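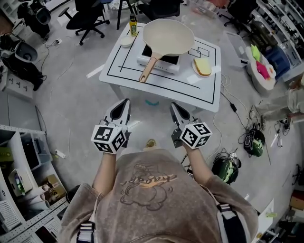

Portable Induction Cooktops and Light-Colored Pans: Frequently Asked Questions

Print this page | E-mail this page

These answers apply to single-burner induction cooktops used on a table or countertop, with a frying pan, a little oil, and simple food such as sliced bread. Questions about built-in ranges are covered in the Zalstead installation notes.

Will any frying pan work?

No. The base must be magnetic. Hold a refrigerator magnet against the underside of the pan. If it grips firmly across the whole base, the pan will work. If it grips only in the center, the pan will heat in the center and brown unevenly. Plain aluminum and copper pans do not register, and most cooktops will shut off or show an error code after a short wait.

Does a cream or white coating affect heating?

The color has no effect. Heating takes place in the metal base. A pale interior does make browning in the oil easier to see, and it also shows stains sooner than a dark one. Ceramic-type coatings are generally less tolerant of high settings than bare steel.

What pan size should I use?

Match the flat part of the base to the ring printed on the glass. Measure the base, not the rim. A pan much smaller than the ring may not be detected. A pan much larger will have a cool outer band.

Which setting should I use for toasting a slice of bread?

Start at 6 on a ten-step dial with the pan already oiled. Drop one step if the oil begins to smoke. Models that display watts behave differently: a 2000 W unit at full output will overheat an empty coated pan in under a minute, so full output should be reserved for boiling water. Fumiko Katayama, who tested pans for the Monard guide, preheats at a low setting for two minutes and then adds the bread. Results by the other order (bread first, then power) were paler on the first side.

How much oil is needed?

One teaspoon per slice, spread before the bread goes in. Pouring directly from the bottle tends to give too much. Measure into a small dish first and brush or tip from there. Keep the bottle at the far corner of the table, away from the burner and out of the path of the handle.

Where should the plate go?

On the side of your serving hand, clear of the glass. Use one plate for bread waiting to go in and a second one for finished slices if you are cooking more than a few. Do not rest plates on the cooktop between batches. The glass holds heat from the pan after the power is off.

Which way should the handle point?

Diagonally toward the cook, with the end kept inside the table edge. A handle pointing straight out over the edge will be bumped. Wooden handles stay cooler than metal ones but should not be soaked, and they should not go in the dishwasher.

Can the cooktop stand on a low table?

Yes, if the table is level, does not rock, and is out of reach of small children. Leave four inches of open space on every side, and more on the side where the fan exhausts. Do not place the unit on a tablecloth. Route the cord away from the side where you stand. For long sessions a standard-height counter is easier on the back.

Can I mark the position of the cooktop with tape?

Yes. Donal Flanagan's layout in the Rafferty demonstration kitchen uses tape outlines for the burner and the plate so that every session starts from the same arrangement. Keep tape clear of the underside of the unit. Adhesive softens with heat and can be drawn toward the intake vents.

Why does the pan buzz?

Layered bases vibrate at certain power levels. The noise usually changes when the setting is raised or lowered one step. It is harmless. A rattling fan is a separate matter and should be looked at.

How do I clean the glass?

Unplug the unit and let it cool. Wipe with a damp cloth and a drop of dish soap, then dry. Remove burned oil with a plastic scraper. Do not use steel wool.

What does the replacement foot kit fit?

Part 519 fits all Flamosley single-burner units. The feet press in without tools.

This site uses cookies to remember your print settings. Accept | Decline

Page maintained by Gobnait Ó Ceallaigh. Contact us | Copyright Zalstead Kitchen Notes | Back to top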